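Coffee capsule take-back starts at Mostyn

Print | E-mail

2019-08-03

Used coffee capsules can now be dropped off at the Mostyn and Stidside branches. Empty out the grounds if you can, and leave the capsules in the gray bin by the door. Cardboard boxes go in the paper bin as before.
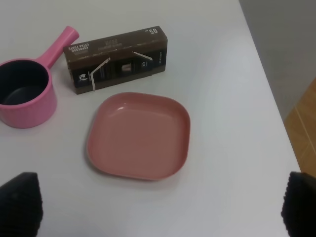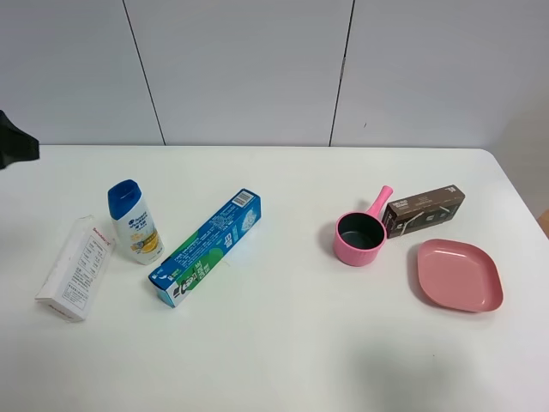

Atico will collect once we have 800 capsules at either branch. Last year's trial at Pradudley brought in 200 in 31 days. Please don't send bags through the internal mail. Rhun Morris has spare liners, and questions about the pickup go to Nii Asamoah. We will look at the numbers again in November.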